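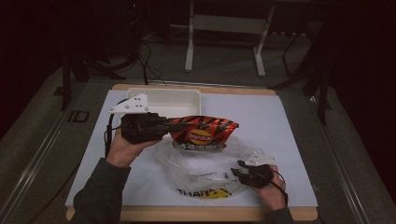 I've been trying to get my household grocery bill down since December and I said I'd post what worked. The biggest leak wasn't meat or coffee. It was snacks. A red bag of Lay's like this one goes into the cart without a thought, and then another one does, and by the end of the month the snack line on my receipts was bigger than the vegetable line.

First thing I did was keep every receipt in an envelope on the fridge for a month. No budget, no app. Then I sat down on a Friday night and went through them with a highlighter. Yellow for dinners, pink for anything eaten standing up. There was a lot of pink.

Second thing was moving the shopping trip. I used to go at 6 p.m. straight from work, hungry. Now I go after dinner. The store is quieter and I skip the chip aisle most weeks.

We still buy chips. The rule is 2 bags a week for the house and when they're gone they're gone. My son tested this rule right away. It held.

Emília Murín asked about store brands. I switched on flour, rice, canned tomatoes, oats, frozen peas and dish soap. I switched back on coffee and peanut butter. The store-brand crackers at Wurnasley are fine with soup and not much good for anything else.

Popcorn kernels have replaced a good part of the snack budget. Big pot, a little oil, lid on, medium heat, shake it a few times. Salt at the end. A bag of kernels lasts us most of a month.

Meal plan is nothing fancy. I write down four dinners and leave the other nights open for leftovers or eggs. When I planned all seven I ended up throwing food out.

Result so far: down roughly 18 dollars a week compared with the fall. Some of that is probably the garden shelf at work, where Marcelino Calvo leaves squash and onions for anyone who wants them. I'm not counting that as skill.

Things I tried and dropped: buying the 20 pound sack of potatoes (they sprouted), coupons (I bought things I didn't need), and making my own granola bars (nobody ate them, me included).

Next up is lunches. I buy mine out twice a week and I'd like to get that to once. If you have a cold lunch that holds up until noon without a fridge, please reply with it. No tuna, I share a small office.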